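Six weeks ago I knew nothing about sourdough beyond eating it, and now I have opinions about flour! Strong ones, too. I've started planning my evenings by when the dough needs folding, and I've turned down a perfectly good dinner invitation to stay home with a bowl.

So this post is the one I wish I'd found when I started. It's long, it wanders, and it's about bread.

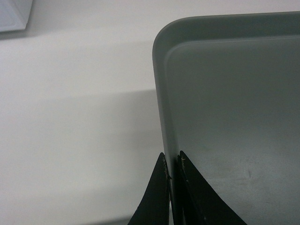 *Posted 29 April 2018 by the author of Coutinho Street Kitchen | filed under: bread, small obsessions*

First, the starter. Mine came from a jar handed over the counter at Skosumik, the little bakery near the tram stop, and it took a while to settle in at my place. For the first four days it sulked. A few bubbles, a sour smell like old apples, nothing more. Then I moved it off the windowsill and onto the shelf above the fridge, and by the next evening it had climbed right up the side of the jar and pushed the lid loose. I may have cheered.

I feed it equal weights of flour and water once a day, and I've gone over to wholemeal for half the flour, which it loves. If you forget a day, don't panic. If you forget a weekend, pour off the grey liquid on top (or stir it in if you like things sharp), feed it twice and carry on.

Now, the dough. I use 500 grams of flour, 350 of water, 100 of starter and 10 of salt, and I mix everything except the salt with one hand so the other stays clean for the tap. Half an hour's rest, salt in, then four folds over the next couple of hours. I tried kneading it the old way and got a lovely workout and much the same loaf.
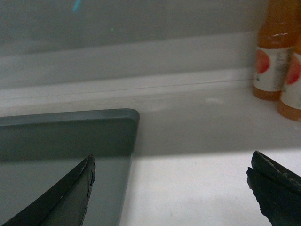

Proving is where I went wrong over and over. My kitchen is freezing in the mornings and a sauna by mid-afternoon, so the times in books were never any use to me. What works is watching the dough. When it jiggles and has a domed edge, it's ready to shape. I used to prove in a deep bowl and could never judge the rise, and then I switched to something flat with rounded corners, very like the gray tray in the photo, and everything got easier. The dough spreads out, there are no sharp corners for it to stick in, and a wet scraper slides it out in one go. I do my rolls this way too – nine to a batch, nudged up close so they tear apart with soft sides.

Baking next! I heat the oven to 235 with a cast iron pot inside, give it a good long while to get properly hot, then lower the loaf in on a sheet of baking paper and put the lid on. Lid off after 25 minutes, and then as long as I can stand it. I like a dark crust, the sort that crackles when it comes out and sings away to itself on the rack.

Flour matters more than I expected. The supermarket stuff is fine and I used it for weeks, but a bag of Gelov stoneground made my loaf taste nutty and a bit sweet, and I'm not sure I can go back (my wallet may have other ideas).

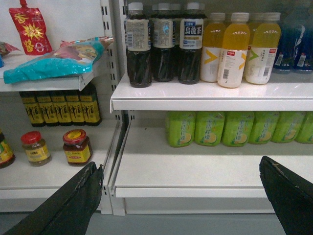

It does drink a lot more water, so add a splash extra if you're swapping it in, and let the dough rest a little longer before the first fold. I also mix in a spoonful of rye when I have it. Too much and the crumb goes gummy, as I found out with a loaf that ended up as croutons. Very good croutons, mind you, fried in butter with garlic and thrown over pumpkin soup.

Next on my list is a fruit loaf with figs and walnuts, and after that I want to have a go at bagels before June. If you've got a bagel recipe that uses starter, please leave it in the comments – I'll try every single one.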